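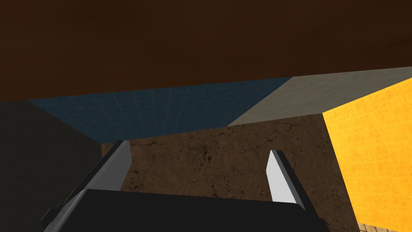 How often does a two-projector outdoor piece need its edge blend matched again?

Every 730 lamp hours, or at any lamp change, whichever comes first. That is the interval we settled on at Stollness for the winter program, and it is now written into the install sheet for each work. It assumes both lamps were new on the same day. If one was replaced early, start the count over for both and log it on the sheet.

Several people asked for the rest of the procedure, so I am putting it in one message. The long quote from the earlier thread is kept because the archive lost its attachments.

Setup first. Two Ikeda projectors, stacked in landscape, throw onto the north wall of the old grain exchange. The overlap is 40 pixels per side. The playback machine runs Zarar with both outputs locked to one clock. Each work is a single file with the split done on output. We stopped accepting pre-split files from artists in August, after two of them arrived with different frame rates for the left and right halves and the seam tore on every pan.

The loop for the current work is 28 minutes long. There is a black hold of 3 seconds at the end. Do not trim the hold. The scheduler reads it as the only safe place to swap files, and if it is missing the swap is put off until shutdown.

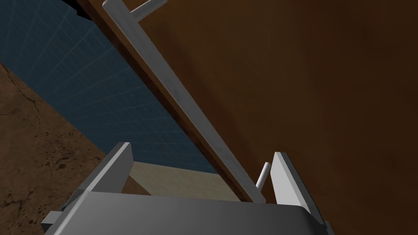 On December 29, 2002, Emiko Okabe wrote:

> I don't think hours alone are a good trigger. At Nudley
> we had a pair drift apart long before the hours were up,
> and the cause was dust on one intake filter. The log said
> everything was fine. The wall said otherwise.
>
> Also, which test signal are you using? If you match on
> white only, the seam will come back in the dark parts of
> the work. Black level can't be blended away. With night
> pieces that is most of the running time.
>
> Last point. The artist's contract at Nudley says the work
> must be shown "without visible division." Who decides
> what is visible, and from how far away?

Taking these in order.

Filters: agreed. The sheet now has a filter check on the same line as the weekly focus check. It does not reset the hour count. If the filter is clogged, clean it, let the unit run through one full loop, then look at the seam again before touching any blend settings. I have seen operators correct for a clogged filter in software and then have to undo it the next night.

Test signal: white, then mid gray, then black, in that order. White sets the gain, gray sets the curve, and black tells you how much light is leaking where the two beams cross. For black we raise the floor outside the overlap until it meets the floor inside. This costs contrast. Artists should be told so before they deliver. 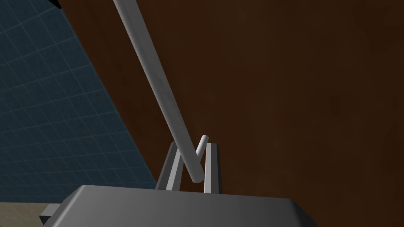 Mid gray is where most mistakes get made. Operators match the strip at the seam and ignore the falloff across the rest of the picture, which every lens has. Smooth gray areas give it away. Take the gray gripper housing in the render, lighter toward the center of its upper face and darker toward the left and right ends. On shading of that kind an operator can't easily tell what belongs to the file and what the lens is adding, so do the matching on a flat field and leave content out of it until the last pass.

For the last pass, run the work itself from the top and stop only at the marked cues. Write down the cue, the side, and whether the error is in level or color. Color errors go to me. Level errors can be fixed on site with the blend curve.

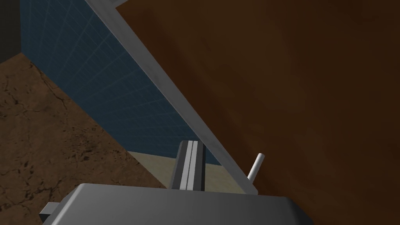
Do not fix a level error with the lamp power setting. It moves the color as well, and the two units do not move by the same amount. If the curve runs out of range, the lamps are too far apart in age and both should be replaced.

Visible division: our contracts give a viewing line, painted on the curb, and the seam is judged from there and nowhere else. Nudley may want to add one at renewal. I can send the wording off list.

Still open is fog. The blend holds but the beams show in the air, and the overlap shows as a brighter wedge in front of the wall. If anyone has dealt with this on a wide throw, please post your overlap width and mounting height.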